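La mesa de Tuddale

El encargo llegó a la oficina de Kobori con un anexo de 4 páginas y ninguna fotografía. Objeto: inventario de los bienes muebles contenidos en la vivienda de Tuddale, planta baja, para su valoración y reparto. Plazo: antes del 7 de enero de 2019. Firmaba Mohammed-Awal Kwofie, heredero único según el anexo, uno de dos según una nota al pie.

Abdul-Rahman Amoah leyó la nota al pie dos veces y la subrayó. Llevaba años haciendo inventarios para la casa Drekmont y tenía un procedimiento. Primero la puerta, después el perímetro en el sentido de las agujas del reloj, por último el centro. Cada bien recibía número, material, medidas, estado y valor. Los defectos se consignaban con la palabra más corta posible: golpe, mancha, falta.

Entró en la vivienda a media mañana. La calefacción estaba cortada. En el recibidor anotó un perchero y un espejo con el azogue picado. En el dormitorio, una cama desmontada, con los tornillos guardados en un sobre y el sobre pegado al larguero. El sobre decía «cama», con letra de persona mayor. Amoah apuntó: tornillería completa.

La cocina la dejó para el final, como el procedimiento indicaba. El centro de la cocina era la mesa.

Kwofie ya estaba allí. No se levantó.

—Esa no hace falta que la apunte —dijo.

—Está en la planta baja.

—Se queda aquí.

—Lo que se queda también se apunta.

Amoah sacó la cinta. Tablero de pino macizo, canto recto, patas torneadas posteriores al tablero. Una de las patas calzada con un taco de otra madera, encolado. Se agachó y pasó la linterna por debajo. Había una marca de lápiz en el travesaño: Plodham, y a continuación una cifra, 600, sin unidad.

—¿Qué es Plodham?

—El aserradero. Lo cerraron. Mi tía compró allí las tablas y las trajo atadas al techo de un coche prestado.

—¿Y el 600?

—Lo que pagó. O lo que pesaba. Ella decía una cosa u otra según quién preguntara.

Amoah escribió: inscripción a lápiz, significado no determinado. Luego fijó el valor inicial en 1.000, que era la cifra que Drekmont asignaba a las mesas de cocina de madera maciza en buen uso, y empezó a restar.

Restó por la pata. Restó por una quemadura en el extremo de la ventana. Al llegar a los nudos se detuvo, porque el manual distinguía entre nudo vivo y nudo muerto, y solo el segundo descontaba. El nudo vivo está unido a la fibra que lo rodea. El muerto se mueve, suena hueco o se ha desprendido. La comprobación se hace con la yema del dedo y con la uña, sin herramienta.

—Mi tía les ponía nombre —dijo Kwofie.

—¿A los nudos?

—A los grandes. El oscuro era el Alcalde. Si te tocaba sentarte delante, servías tú el agua.

Amoah apretó el Alcalde con la yema. No se movió. Golpeó con la uña y escuchó. Hizo lo mismo con el siguiente, y con el otro, avanzando según la veta. En la columna de estado escribió: vivo, vivo, vivo. Para uno de ellos pidió a Kwofie que retirase el codo.

—¿Ese tenía nombre?

—Ese era yo.

Amoah apretó más de lo necesario.

—Vivo —dijo.

Kwofie miró hacia la ventana. Durante un rato no se oyó más que el lápiz.

El expediente admitía una sola imagen por bien. El técnico anterior solía elegir la vista general, con las cuatro patas. 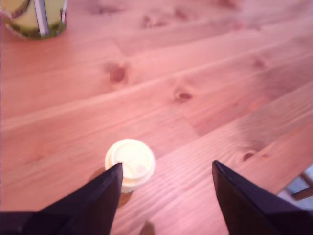
Bien n.º 12. Tablero de pino, detalle de los nudos y la veta.

En la oficina le devolvieron el expediente en dos días. La observación de la supervisora constaba de dos puntos. Primero: la tonalidad rosada de la imagen no coincidía con la de una madera de pino y debía corregirse o justificarse. Segundo: el campo «valor» figuraba vacío.

Amoah contestó por escrito. Al primer punto: el color de la madera es claro, según ficha; la imagen se mantiene. Al segundo punto: pendiente de consulta con la parte.

La consulta se hizo por teléfono. Amoah explicó que el campo no podía quedar en blanco, que el sistema rechazaba el cero y que cualquier cifra serviría a efectos de trámite. Al otro lado se oía un grifo.

—Ponga 600 —dijo Kwofie.

—¿En qué unidad?

El grifo se cerró.

—En la que ella puso.

Amoah tecleó la cifra. El sistema añadió por defecto el símbolo de la moneda. Lo borró, guardó, y el sistema volvió a añadirlo. Abrió entonces el campo de observaciones, que en sus expedientes iba siempre vacío, y escribió: unidad no determinada, véase travesaño. Después pasó al bien número 13, un juego de paños de cocina, planchados, sin faltas.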